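The Bretham Ferry Zine

1. The Last Boat

So my aunt left me her ferry. Well, half a ferry, and the half that floats is the half my cousin got (long story, there was a lawyer and a casserole). What I got was the ticket booth on the Bretham side, one stool, and 963 unsold tickets in a cookie tin!

I figured I'd sell the tickets as bookmarks. Then I found the notebook under the stool. She'd been writing down what people said while they waited for the boat, years and years of it, all in pencil. One man told her he was crossing to propose. A few pages on, same man, he was crossing back and wanted to know if she sold gum.

I read until my coffee went cold and then I thought, okay, this has to be a little book. 200 copies, folded and stapled, and I'd sell them from the booth in April when the tourists come.
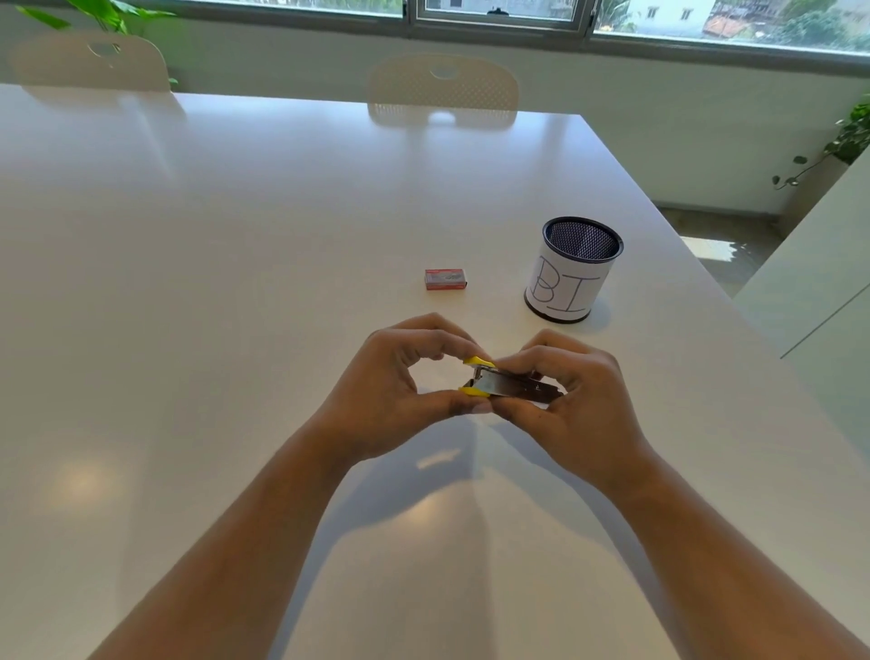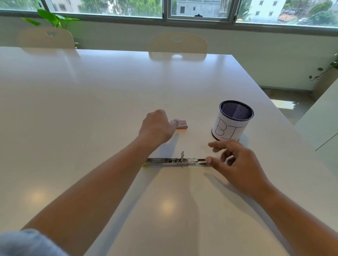 2. The Man Who Wanted Gum

He showed up the second week. I didn't know it was him, he was just a tall old guy in a raincoat reading page 14 with his mouth a little open.

"She told me no," he said.

"My aunt?"

"No, the other one. Your aunt told me to take the late boat back over and ask again."

There was nothing in the notebook about that, I swear. I asked him what happened and he bought 143 copies, every one I had left, and asked if I sold gum.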